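3.2 Storage in shared bathrooms

I went into this part of the study thinking people would complain about tile or lighting. They mostly wanted to talk about shelves! We had 13 households in the Skustness apartments, all with the same narrow bathroom, and I visited each one on a Sunday with a tape measure and a notebook.

Half of the homes got the Muvwood wall unit, and the rest kept whatever they had (usually a wire rack and the edge of the tub). I asked everybody to score how easy it was to find their things, out of 100, before the change and again in February. The scores are in the Zanetti tables at the back, so I won't go through them line by line. What stayed with me was how much the height of the lowest shelf mattered – families with small kids moved it down in the first week, and older residents did the same once they saw the neighbors doing it. I should say that 2 homes dropped out when their pipes were redone, and I left them out of the scores (Figure 2). 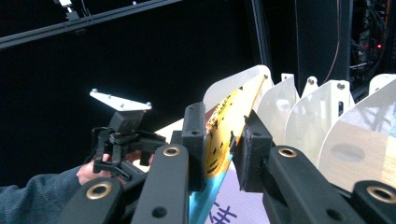
Figure 2. Gripper holding a thin yellow object with black markings.

So where should the lowest shelf go in a narrow bathroom? At elbow height for whoever uses the room most, with the towels hung underneath it.

I'd like to try the same thing in the Minidness building, where the door opens inward and eats up half the wall. Those bathrooms have no window either, and a couple of the tenants have already asked me when I'm coming.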